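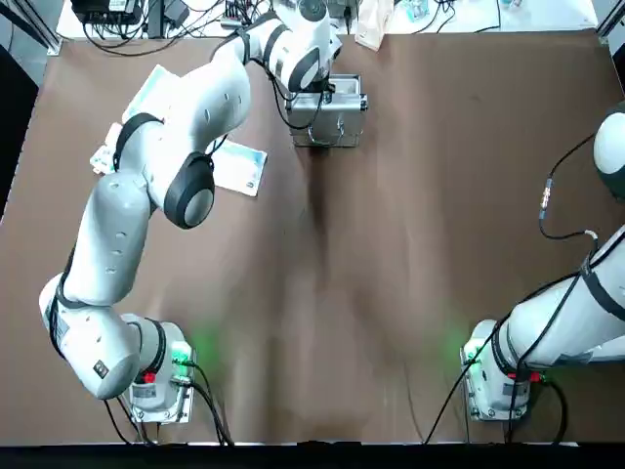

kilnshelf_2
Can I glaze over underglaze that has been on greenware for a month, or do I have to bisque it first?

mrosenthal
Bisque first. Unfired underglaze lifts into the glaze bucket when you dip, and you lose the edge on any sponged work. Cone 04, slow to 600, then normal.

slipcast_sen
Disagree in part. Once-firing works if you spray the glaze and keep it thin. I have done a run of 24 small hares that way in Dovance white earthenware and lost 2, both to cracks at the ears.

mrosenthal
Spraying, yes. The question didn't say spraying, and most people dip. What was the wall thickness on the hares?

slipcast_sen
About 4 mm at the body, less at the ears. Slip left in the mould for 11 minutes. 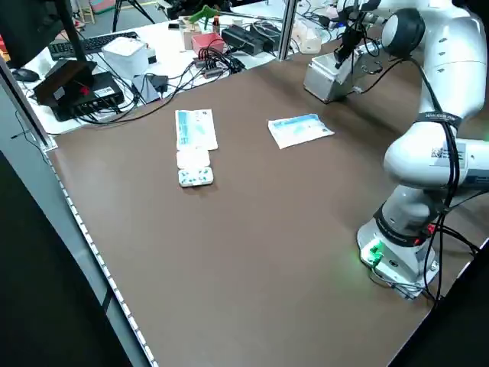 Drain time matters more than people allow for. If the slip pools in the feet you get a thick base on a thin leg, and the crack starts at the join whether you bisque or not. I prop the mould at a slight angle and turn it once.

kilnshelf_2
Mine are cast hollow, standing figures, brown underglaze sponged on in two coats. I've got Tremora clear to go over it. No spray gun.

mrosenthal
Then bisque. Brush a test tile as well. Tremora clear goes cloudy over brown if it's thick, particularly where it collects under the chin.

tilda_k
Cloudy for me too, but only on the old batch. The tub marked 344 was fine at two coats. Could be zinc, which also shifts some browns. Katene clear doesn't do it.

slipcast_sen
Katene crazes on Dovance body. Mine went within a week of unpacking.

tilda_k
Not at 1060 with a soak it doesn't. What was your bisque temperature?

slipcast_sen
1000. I'll try one higher before I blame the glaze.

kilnshelf_2
Thanks. Bisque at 04 and two tiles, one brushed, one dipped. Will post the results in July when the kiln is free.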